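实验记录 线虫寿命组 四月

上午,十点二十

接着上一页写。这一批N2的同步化是按老办法做的,次氯酸钠处理,M9洗到闻不出味道为止,过夜孵化。L1计数之后铺板,板子用的是上周倒的NGM,菌苔长得比预想的薄,边缘有几块没铺满。先用着,但记一笔:如果这批早期死亡偏高,先怀疑菌苔,再怀疑处理。

分组还是原来那套:

对照组,正常喂食,20度。
限食组,菌液稀释后铺板,20度。
Entili组,正常喂食,板里加Entili,20度。
Entili加限食组,两样都上。

Entili是小分子,母液溶在DMSO里,分装冻在负八十。对照板也加了等量的DMSO。上一轮有一组对照忘了加,整批数据后来只能当预实验看,这次倒板之前先把DMSO那一管放在架子最外面。

FUDR的问题组会上又提了一遍。用它可以省掉转板的麻烦,但它本身对寿命有影响,而且影响方向随品系变。目前的决定是不用,产卵期每天转板,转到不再产卵为止,之后隔天转。工作量大,认了。

想法,为什么要做联合组

两大类衰老理论,程序论和损伤论,在我们这个体系里其实都能找到支持的数据,难处在于大部分干预同时动两边。限食降低代谢底物,也压低TOR,前者常被归到损伤那一边,后者更像是程序的一部分。单做限食,寿命延长了,两边都可以拿去解释。

Entili在前面的筛选里表现为激活DAF-16入核,荧光株上看得很清楚,但对活性氧探针的读数几乎没有影响。如果它延长寿命的效果和限食能叠加,说明两条路至少有一部分是分开的。如果不能叠加,有两种可能:一是走同一条路,二是撞到了上限。光看寿命曲线分不开这两种,需要daf-16突变株再做一遍。突变株已经解冻了,传了两代,状态还行,下一批上。

另外一个麻烦是Entili会不会影响细菌。如果它抑制OP50的生长,那所谓的加药组其实是变相限食。要做一个简单的对照:加药和不加药的液体培养,测OD,看生长曲线。还要用紫外杀过的菌再铺一套板。这一项排在下周,先把菌种划出来。

下午,两点

转板。每组铺50条,分在几块小板上,做标记时发现限食组有一块板的盖子上只写了组名没写编号,补上了。以后编号写在底上,盖子会拿错。

转板时的删失记录:
爬到壁上干掉的,记删失。
肚子里孵出幼虫的(袋状),记删失,备注写bag。
阴门破裂外翻的,记删失,备注写exp。
找不到的,记丢失,当天不算死亡,下次转板还找不到再删。

判断死亡的标准也再写一遍:铂丝轻碰头部,无反应,再碰一次尾部,还是无反应,看咽部有没有搏动。三样都没有才记死亡。老年虫子对轻触反应很慢,要等几秒。上一轮两个人打分的结果有出入,差别主要集中在后三分之一,估计就是等的时间不同。这次定下来,碰完数到五。

限食组今天看上去已经比对照细一点,体色偏淡,符合预期。加药组和对照目视没有区别。联合组有几条动得慢,不确定是板子凉还是别的原因,室温放了一会儿再看,恢复了。转板的时候板子不要一次全拿出来。

自动拍照那套系统

Kemavley的成像柜上午又报了一次温度。显示正常,但柜里自己放的探头读出来偏高。寿命实验对温度很敏感,哪怕高一度,曲线都会整体左移,而且各组受影响的程度未必一样。所以这一轮不把主实验放进去,只放一套平行板,用来练图像分析。

分析脚本目前的问题:
菌苔边缘的反光容易被认成虫子。
两条虫子叠在一起时算成一条。
长时间不动的老虫子被提前判为死亡,比人工打分早。

第三个问题最要紧。人工有触碰刺激,柜子里只有蓝光闪一下,老虫子对蓝光不一定有反应。想试试拉长闪光时间,或者闪2次,中间隔一会儿,拿前后两张图相减。先在平行板上试,参数记到共享表里。
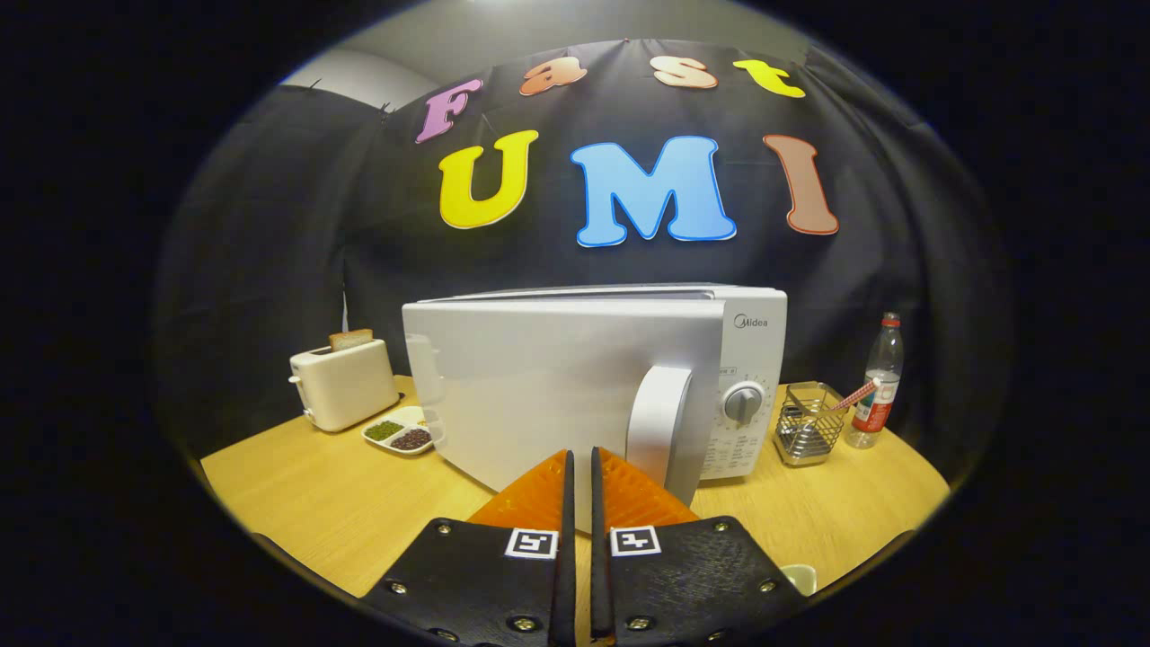

试剂和耗材

Grosgate那边的琼脂到了,换了批号。凝固之后比旧批号略软,虫子有往里钻的迹象。打洞的虫子找不着,丢失率会上去。下次倒板把琼脂浓度往上调一点,新旧批号不要在同一轮里混用,这一轮剩下的板子都用旧的,数了一下够用到产卵期结束,后面隔天转板还要再倒。

胆固醇母液用完了,重新配。配好之后放在门边的避光瓶里,瓶身写了四月。

DMSO换小瓶分装。大瓶开开合合会吸水。

Sivatier的抗体还没到,原定是做衰老小鼠肝脏切片用的,跟线虫这边没有直接关系,但是冰箱位置要留。二层左边腾出来了,请别再往那里放引物。

细胞那边的进展(顺手记)

成纤维细胞传到后期,β-半乳糖苷酶染色,阳性比例到55%。早期代次的几乎没有着色。染色液的pH要当天测,偏低的话年轻细胞也会泛蓝,看上去像阳性,去年吃过亏。培养时的密度也要一致,长满的细胞因为接触抑制停下来,染色也会深一些,跟真正的复制性衰老不是一回事。

加Entili的那几孔今天没有染,只换了液。计划是处理满一周再收,同时收RNA,看p16和p21。如果线虫里有效而细胞里没有,也不奇怪,细胞里的FOXO有好几个,入核的规律跟DAF-16不完全一样。不要急着写进报告。

有一点拿不准:端粒长度要不要测。成纤维细胞的复制性衰老和端粒关系很大,审稿的人多半会问。可是线虫的成虫体细胞基本是有丝分裂后的细胞,端粒在这里解释不了什么。放在同一篇里写,两个体系讲的是两种衰老,逻辑会有点散。组会上问一下意见,看是合在一起还是拆开。

统计

生存曲线用Kaplan-Meier,组间比较用log-rank。联合组和单独组比较的时候要做多重比较校正。叠加效应用Cox模型加交互项,上一轮只比了中位寿命,信息丢得太多。删失的虫子要保留在数据里,按删失算,不要直接删行。上次导出的表里有人把删失行删掉了,样本量对不上,花了一个下午才查出来。

打分要盲。板子的组别用字母码,对照表锁在另一个文件里,最后一条虫子死掉之前不打开。今天转板的时候组名还写在板上,这不行,晚上重新贴标签,转到新板时只写字母码。上面说的体色和活动情况是没盲的时候看的,写报告时不能当数据用。

重复数:计划独立重复2轮,每轮从同步化开始重做,不是同一批虫子分开铺。两轮之间换人打分,如果结果方向一致再考虑第三轮。

晚上,六点四十

字母码贴完了,对照表存好。限食组的板子单独放一个盒子,因为菌苔薄,干得快,盒子里垫了湿纸。后来想到这样一来限食组的湿度和别的组不一样了,所有盒子都垫上了。顺便,盒子一分组,盲法也就漏了,最后还是把各组打散混着放。

OP50划了新板,放37度过夜。

明天要做的:
转板,四组都转,顺序用随机表。
平行板放进成像柜,蓝光闪两次的方案跑一遍。
测成像柜实际温度,上层和下层各放一个探头。
OP50挑单菌落,接液体培养。
daf-16突变株传代,挑几条做PCR确认基因型。
细胞换液,重测染色液pH。

没解决的:限食组的菌液浓度到底按OD配还是按菌落数配。两种办法以前都用过,结果不能直接比。这一轮按OD,同时留一份涂板数菌落,数出来以后写在这一页背面。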